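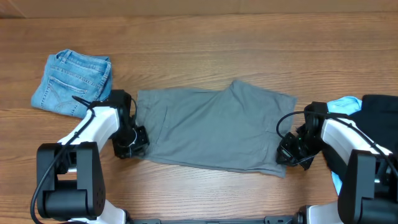
Tosville : la collecte de vêtements passe à deux dépôts dès février

La collecte de textile change de formule. À partir de février, deux points de dépôt au lieu d'un : la salle Chornovol, comme avant, et l'ancien guichet de la piscine côté rue du Canal. Ouverture à 9 h, fermeture à 17 h 30. Fermé entre midi et 14 h à la piscine, pas à Chornovol.

En cause, l'affluence de l'automne. Environ 400 sacs reçus en un mois, une réserve pleine dès la deuxième semaine, des gens renvoyés chez eux avec leur coffre plein. « On ne pouvait plus ouvrir la porte du fond, donc on a arrêté de prendre », résume Lesia Koval, qui coordonne la collecte pour l'association Fesport. La mairie a prêté le guichet, gratuitement, jusqu'à l'été. Après, on verra.

Ce qui est pris : pantalons, jeans, pulls, manteaux, vêtements d'enfant à partir de 2 ans, linge de maison. Propre et sec, plié si possible, en sac fermé de 50 litres maximum. Les chaussures attachées par paire. Pas de sous-vêtements, pas d'oreillers ni de couettes – les couettes partaient presque toutes à la déchetterie, à la charge de l'association.

Les jeans restent les plus demandés, surtout les tailles hommes. Les boutons manquants ne posent pas de problème, un atelier de reprise se tient à Chornovol le soir, à partir de 18 h. Fermetures éclair : seulement si le curseur est encore là. Fils et chutes de tissus bienvenus aussi, à laisser dans le bac à l'entrée.

Pour le linge de maison, tri à part. Les draps et les nappes vont à Zuklow, la ressourcerie voisine, qui les revend au poids ou les découpe en chiffons pour les garages du secteur. Taches acceptées dans ce cas là, pas les trous de brûlure. Merci de ne pas mélanger avec les vêtements, le tri prend déja assez de temps.
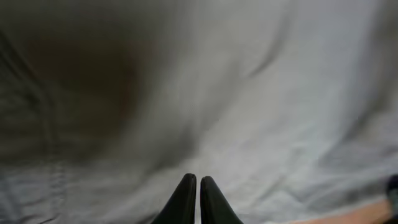
Une vente à petits prix au printemps

Fesport prépare aussi une vente ouverte à tous, salle Chornovol. Tout à 3 euros, manteaux compris, enfants à 2 euros. Paiement en espèces de préférence, le terminal carte n'est pas encore arrivé. La date sera affichée aux deux dépôts et en mairie.

La recette paiera le loyer de la réserve et une partie de l'essence du camion. « Le camion, c'est notre plus gros poste », précise Myroslav Didenko, chargé des tournées. Il cherche d'ailleurs un second conducteur, permis B suffisant, le matin. S'adresser directement à la salle, aux heures d'ouverture.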